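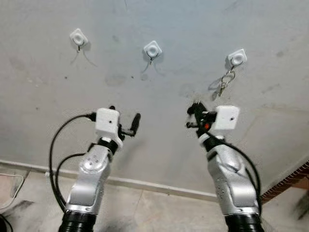 Both arms at the hook wall, keys on the right hook.

Westska Manipulation Software – working meeting
Minutes, 25/08/2022

Present: Uriel Daza (chair), Samer Tannous, Dalal Khasawneh, Lina Mansour
By phone, items 1 to 4: Kilian Ruchti
Minutes: Lina Mansour

1. Minutes of the last meeting

Accepted with one correction. Under planner timeouts, "Samer to raise the limit" should read "Samer to log the limit". The limit itself has not been changed.

2. Tirness planner

Samer reported on the move to the new Tirness release. The build is clean on both workstations. The old plan cache cannot be read by the new version and has to be regenerated. It held 1,502 stored plans, a good part of them for the shelf task, which we no longer run. Agreed not to convert the old cache. Samer will archive it and let the new one fill up from the hook task.

Dual-arm planning still treats the two arms as one long chain. This works but is slow when only one arm has to move. Samer wants to plan for the moving arm alone and pass the other in as a fixed obstacle. Kilian asked what happens if the idle arm is still settling when the snapshot is taken. Samer said the planner would be working from a stale position and might pass closer to the wrist than intended. Agreed that the snapshot waits for the idle arm to report zero velocity, with a timeout, and that the plan is refused if the timeout runs out.

Uriel asked for the wrist housings and the cables to be in the collision model before any of this is run at full speed. The housings are in. The cables are not. They loop well out from the wrists on the outer sides, and the present model stops at the arm surface. Dalal suggested a swept capsule along each forearm, oversized on the outside. Samer thinks this will reject some good plans near the ledge on the right. Agreed to try it and look at the rejection log before arguing further.

3. Perception: keys, wires and hooks

Dalal went through the results on the recorded set, 741 views of the wall in all. The hooks are found reliably. The pads are white on a light gray wall, and she had expected worse, but the depth step is enough in most views. The weak point is deciding what is hanging on a hook.

Keys: the split ring is picked up well. In side light the detector sometimes returns a second ring to the left of the real one, which is the shadow on the wall. It has no depth of its own, so a check against the wall plane should remove it. Dalal has the check written but not merged.

Thin wires: these are on the left and middle hooks and are the hard case. Depth returns nothing usable on them and the color image gives broken segments. The hook is then reported as free. For the key task this only matters when we ask for a free hook to hang something on. Uriel said a wrong "free" is worse than a wrong "occupied" and wants the default changed. Dalal agreed. A hook will be reported as unknown unless the area below it is clear in the color image as well as in depth.

Wall marks: the scuffs and the fine vertical line near the top have given false wire detections in a few views. Lina asked if the wall should be repainted. Kilian was against it, as customer walls will be marked too. No repainting.

4. Wrist camera calibration (Zein)

Kilian reported that the Zein calibration routine now runs from the command line without the viewer. It stops after 70 poses or when the residual has leveled off, whichever comes first. He would like the stop condition to be the residual only. Samer objected that a bad board detection would then keep the arm moving with no end. Left as it is.

Calibration files are still being copied by hand between machines, and on one occasion the left file was loaded for the right arm. The node started without complaint. Kilian will write the arm name into the file and make the node refuse to start on a mismatch.

Kilian left the call after this item.

5. Control: approach and contact

Lina reported. The approach to a hook is now split into a free-space move and a short straight move under force limits. The switch between them was producing a jerk at the wrist. It came from the velocity filter being reset at the handover. With the filter state carried over the jerk is gone in the logs she has checked, but she has only checked the right arm.

The gripper driver returns "closed" on position alone. With something as thin as a key that does not tell us if there is anything between the fingers. Lina proposes reading motor current for 2 seconds after closing and comparing it with an empty close. Uriel asked if this could be shorter. Possibly, once there are enough recordings to see where the two curves separate. Start with the full time.

Samer asked for the force limits to be moved out of the code and into the task file. Agreed, with an upper bound kept in the driver that the task file cannot exceed.

6. Tooling and logs

The Vorarard log viewer drops frames when both wrist streams are open. Dalal has been playing them one at a time and lining them up by hand. Lina found that the viewer decodes both streams in one thread. She will look at how much work it is to split them and bring an estimate. If it is more than a few days we will leave it and export to separate files.

Log names: three different patterns are in use. Agreed on task, arm, then run number. Old logs keep their names.

7. December release

Uriel wants the key task in the December release as a supported task. Hanging on a free hook would go in as experimental, or be left out if the unknown state turns out to be returned too often. Samer said single-arm planning has to be in by then or cycle times will not be acceptable. No decision on handover between the two arms. To be taken up when the cable model has been tried.

Actions

Samer: archive old Tirness cache; idle-arm snapshot with velocity check and timeout; force limits into task file, with Lina.
Dalal: forearm capsules for cables; merge wall plane check; change hook default to unknown.
Kilian: arm name in Zein calibration files, refuse on mismatch.
Lina: check handover on left arm; current readings for gripper close; estimate for Vorarard viewer.
Uriel: draft task list for the December release and send it around before the next meeting.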